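Dye notebook, January, just after 7 am

Up early because I couldn't leave the pots alone. The madder batch sat overnight with the lid on and the wool has come up a proper brick colour, deeper than anything I got before Christmas. Very happy! Barry Whiteley swore I'd need twice the root to get there. I used 30 grams of root to 31 grams of yarn, so he owes me a coffee.

Notes on the batch, before I forget. Alum mordant at the usual strength, skeins from the Kolluvel cone (the two-ply, washed twice, it still smelt a bit sheepy). Brought the pot up very slowly and kept it under a simmer the whole way. I think the slow heat is what did it. Last time I let it get away from me while I was on the phone and everything went towards brown. Tank water this time as well, so I've changed two things at once, which I always tell other people off for. Must do a tap water skein from the same root to be fair about it.

Second bath off the same root gave a soft apricot. Third was barely a blush, but lovely beside the grey. Keeping all of them. 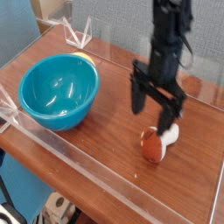
Been thinking about mushrooms next. Liesbeth Vandenberghe brought a paper bag of dried dyer's polypore back from Pirkthorpe and has offered me half, and I've been reading up on it every night since. Golds and mustards with alum, apparently, and olive if you add a touch of iron. I want enough variety to do a whole row of felted toadstools for the winter market, cap and stem in different shades off the one pot. The plush one on the reddish-brown tabletop is a handy size to copy, and small is good when you're felting everything by hand (my wrists are still complaining about the bowls). I'd do the stems in undyed fleece and put all the colour in the caps. Might try the madder apricot for one or two as well.

Things I don't know yet: whether to chop the polypore or grind it. Liesbeth chops. Harms, in the old photocopied booklet on the shelf, says grind and then soak overnight with a splash of ammonia, and gives a much stronger yellow for it. The booklet is also missing its page on lichens, if anyone has it at home please bring it back.

Plan is four small jars, same weight of fleece in each:
chopped, plain water
chopped, ammonia soak
ground, plain water
ground, ammonia soak

Then pull half of each and dip it in the iron pot. Label with the metal tags this time. The paper ones dissolved and I spent an evening guessing which grey was which.

Scales – the Clokon ones are drifting again. I put the 500 gram weight on and they read low, took it off, put it back and they read high. Fresh batteries made no difference. I used the kitchen ones for the madder and will keep using them until we sort it. Barry, please don't weigh mordant on the Clokon.

Also the big enamel pot has a chip near the rim, on the inside. Fine for iron, no good for anything you want bright. I've tied red wool to the handle.

9.40 am. Rinsed the first madder skein three times and the water is running nearly clear. Hung it on the back verandah out of the sun. The end that was packed tight against the side of the pot is a bit paler and I rather like it, it looks like the inside of a peach. Need to order more alum and find the good strainer.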